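Fall Walk-Through Checklist for the Surnport Reading Room and Annex, with Comments

Filled in on a Friday morning before opening, as usual, and typed up afterward from my clipboard. My handwriting gets worse toward the back of the building, so if something reads oddly, ask me. 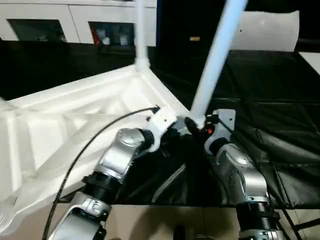 I've kept the same order we used last September so that anyone who wants to can lay the two side by side. Each line says OK, WATCH or FIX, and then I ramble a bit, because a bare "WATCH" is no help to the person who has to do the watching.

ENTRANCE AND FRONT STEPS

Handrail, left side: OK. Solid as ever.

Handrail, right side: FIX. The lower bracket has pulled away from the brick again and you can wiggle it with one finger. Please don't just tighten the screw, we did that in spring and the hole is simply too big now. It wants a proper anchor and a bit of patience.

Step edges: WATCH. The grit strip on the top step is curling at the corner. I pressed it down with my shoe and it came right back up. Fine in dry weather, but we all know what those steps are like in November.

Door closer: OK. Lovely and slow, which the folks with strollers and canes will be glad of.

Entrance mat: WATCH. Lies flat, but it slides if you come in fast. There's a rubber underlay rolled up in the annex that I believe was bought for exactly this mat and never unrolled.

MAIN ROOM

Exit signs: OK, both lit. I held the test button down for a good long while and neither one so much as flickered.

Aisles: FIX, and done on the spot. The returns cart was parked across the side exit. I moved it to the desk end. I know it's handy there, and I know it's only ever for a minute, but please find it another home.

Tall shelving: OK for the wall units. The freestanding Brophy case by the window is a WATCH. It leans forward a touch when the bottom shelf is empty, so keep the atlases down there and we'll all sleep better.

Step stools and seating: OK with one comment. Turn each one over when you check it, please, and don't just sit on it and call it good. Look at where the legs meet the seat, feel for cracks, and give every leg a gentle push sideways. Plastic especially can look perfectly cheerful on top and have a split starting underneath. Two of the reading chairs could use new felt pads, more for the sake of the floor than the sitter.

Floor: WATCH. The seam in the linoleum near the large print section has lifted slightly. A walker wheel would probably roll over it, but a slipper might not.

Lamps and cords: FIX. The green lamp on the long table has a cord that's stiff and cracked near the plug. I've unplugged it and put a note on it. If you find it plugged in again, somebody has read the note and decided they knew better!

CHILDREN'S CORNER

Outlet covers: OK, except the one behind the puppet theater, which was missing. I put in a new one from the drawer.

Window cords: OK. All wound up high on their cleats.

Low shelves: OK. Anchored and not budging, and I leaned on them with my full weight.

Toy bins: WATCH. One lid hinge is close to giving out and pinches. Maybe just take the lid off altogether, the children never close it anyway.

ANNEX AND STORAGE

Fire extinguisher: OK. Needle in the green, tag up to date, and for once there was nothing stacked in front of it.

Box stacks: FIX. The donation boxes by the back wall are piled higher than my shoulder, and the ones at the bottom are going soft. Our last count was 2,664 donated books waiting to be sorted, and I do understand that they have to go somewhere - but let's keep it to waist height and let the piles spread along the wall.

Ladder: OK. The Damar ladder has all its feet, both spreaders lock, and the label can still be read. The old wooden one should go. I've said so before and I'm saying it again, with affection, because it has served us well.

Heater clearance: WATCH. There should be three feet of open space all the way around, and I measured a good bit less on the coat rack side.

Water stain on ceiling: WATCH. I drew a faint pencil line around the edge of it last time and it hasn't crossed the line yet.

RESTROOM AND KITCHENETTE

Grab bar: OK.

Hot water: WATCH. It took around 13 seconds to come through and then came through very hot indeed. The setting could come down a notch.

First aid kit: FIX. Short on bandages and the burn gel is past its date. The Murnemau kit refill is the one that fits our box, any other size rattles around and the lid won't latch.

Kettle: OK, and thank you to whoever descaled it.

STILL OPEN FROM LAST TIME

Right handrail, old ladder, box stacks. The handrail first, please, before the weather turns.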